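Chapter 4
Planning a Low-Budget Shoot

What this chapter covers
Breaking a script into shooting days
Choosing and clearing locations
Building a schedule around light, people and noise
Writing a call sheet
Allowing for things that go wrong

Key terms: breakdown, company move, call sheet, cover set, page count, eighths, day-out-of-days, turnaround

4.1 Introduction

The first three chapters followed a film from an idea to a finished script. By the end of Chapter 3 you had a locked draft, which means a draft with numbered scenes that will not be renumbered even if scenes are later cut or added. This chapter begins the work that turns those pages into a plan.

On a large production, planning is shared among several departments and may take months. On a small one it is often done by two people at a kitchen table, and one of them is usually the director. The tasks are the same in both cases. Someone has to read every line of the script and ask what it needs, where it will be shot, who must be there and how long it will take. If the questions are left until the crew is standing in a parking lot, they will still be answered, but the answers will cost more.

We will use one film as a running case throughout the chapter. Clerkis is a short drama about two sisters who return to the family home to sort through their late father's belongings. The script has 13 scenes. Most of them take place inside the house, with one scene on a ferry dock, one in a hardware store and a short night scene in a moving car. The production company, Konier, set the film in the coastal town of Prollthorpe and planned to shoot it there with a small crew.

4.2 The script breakdown

A breakdown is a list of everything that a scene requires. It is made scene by scene, with one sheet for each. The usual headings are cast, extras, props, set dressing, costume, makeup, vehicles, animals, sound, special equipment and notes. Many of the boxes will stay blank. A blank box is still useful, as it shows that the question was asked.

Read the script once straight through before marking anything. On the second reading, use a different colored pencil for each heading and underline items as they appear. Software will do this too, and most working assistant directors now use it, but students should complete at least one breakdown by hand. Marking the pages yourself forces you to read slowly, and slow reading catches items that the writer has implied without naming.

Consider this line from scene 6 of Clerkis: "Dana clears the table and they start again." The line names one object, the table. It implies a good deal more. There must be things on the table to clear. Those things must be put back for every take. If any of them are food, there must be enough for all the takes and somewhere to keep it. If the table has a cloth, the cloth must look the same in scene 7, which follows directly in the story but may be shot on another day. 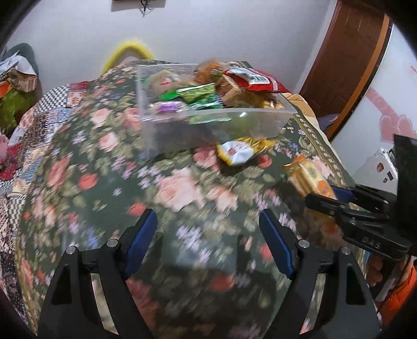
Props and set dressing are often confused at this stage. A prop is something an actor handles. Set dressing is everything else placed in the room. A cup on a shelf is dressing until somebody drinks from it. The difference matters because the two are usually looked after by different people, and an item that belongs to neither list will be forgotten. On a crew too small to have two departments, keep two lists anyway.

Each scene is also measured. By long custom, scripts are measured in eighths of a page. A scene that fills half a page is four-eighths. A scene that runs one page and a quarter is one and two-eighths. The total for the script is called the page count, and it gives a first estimate of how much work there is. It is only a first estimate. Two pages of conversation in a parked car may be finished before lunch. A single eighth that reads "The boat burns" could take a night.

4.3 Locations

A location has to satisfy the story and the crew, and the second need is the one most often overlooked by new directors. When you visit a possible location, look at it first as the place in the script. Then look again for the following.

Power. Find out how many circuits there are and where the breaker panel is. Older houses may not be able to run lights and a refrigerator on the same circuit.

Sound. Stand still in each room and listen. Come back at the time of day when you intend to shoot and listen again. Schools, flight paths and construction sites keep their own hours.

Light. Note which way the windows face. A room that is bright at 9 a.m. may be in shade by noon.

Space. There must be room for the camera and for the people who work around it. There must also be a second area, out of shot, where equipment can be stored and actors can wait.

Access. Measure doors and stairs. Ask where vehicles can park and for how long.

Permission. Get it in writing, from the person who has the right to give it. A tenant may be glad to lend an apartment that the landlord will not allow to be used.

Konier looked at several houses before choosing one on a hill above the harbor. The house was not the best match for the script. The writer had described low ceilings and a narrow hall, and the chosen house had neither. It did have a quiet street, a garage for equipment and an owner who would be away for two weeks. The hall was made to seem narrower by adding a bookcase. This is a common kind of decision. A location that is nearly right and easy to work in will often give a better film than one that is exactly right and difficult.

The hardware store was a different problem. Orakzai Hardware was open six days a week and could not close for filming. The owner agreed to let the crew in before opening, from 5 a.m., on condition that they be out by 8. The scene ran two and three-eighths pages. It was simplified in the shooting plan to four camera setups, all facing away from the street windows, so that the rising daylight would not show.

4.4 The schedule

Scenes are almost never shot in story order. The schedule groups them so that the crew does as little moving, relighting and waiting as possible. The first grouping is by location. Moving the whole unit from one place to another is known as a company move, and even a short one can use up 2 hours by the time everything has been packed, driven and unpacked. Two moves in a day should be avoided. Three should not be attempted.

Within a location, scenes are grouped by time of day and then by cast. Night scenes are placed together so that the crew changes its sleeping hours only once. The scenes of an actor who is available for a limited time are pulled together if this can be done without extra moves. A chart called the day-out-of-days shows which actors work on which days, and it makes gaps easy to see. An actor who works on the first day and the last, with nothing between, will have to be housed or brought back.

Other pressures pull against these groupings. Difficult emotional scenes should not be placed on the first day, when the actors have barely met the crew. Nor should they come at the end of a long day. Exterior scenes are best scheduled early, so that they can be moved if the weather is bad. An interior scene kept ready for this purpose is called a cover set.

Finally, the schedule must leave time for rest. The period between the end of work on one day and the start of work on the next is called turnaround. Union agreements set a minimum for it. Student and volunteer productions may have no such agreement, but tired people drive badly and drop things, and a production that ignores turnaround puts its crew at risk.

4.5 The budget and the schedule together

The schedule and the budget are two views of the same plan. Each shooting day carries a cost that does not depend on what is shot: meals, equipment rental, transport and insurance. For this reason, the cheapest change to a plan is often the removal of a whole day.

Small costs should be written down with the same care as large ones. On Clerkis the largest single item was the lighting rental, and it came in exactly as quoted. Parking, on the other hand, had been left out of the first budget and came to over $200. A line for contingency, meaning money set aside for costs that cannot be predicted, should be included from the beginning and should not be spent during preparation.

4.6 The call sheet

The call sheet is sent out the evening before each shooting day. It tells every person where to be and when. It lists the scenes to be shot in order, the cast required, the address, parking instructions, the nearest hospital, the weather forecast, and sunrise and sunset times. It should fit on two sides of one page. The rest of this chapter works through the preparation of a call sheet for the third day of Clerkis, starting from the breakdown sheets for scenes 6 and 7.

Before you read on

1. Take any script you have written and break down its first three scenes by hand. Allow 40 minutes.
2. Mark every item that is implied by the action but not named.
3. Visit a room that could serve as a location for one of the scenes. Make notes under the six headings in section 4.3.
4. Keep your notes. You will need them for the scheduling exercise at the end of the chapter.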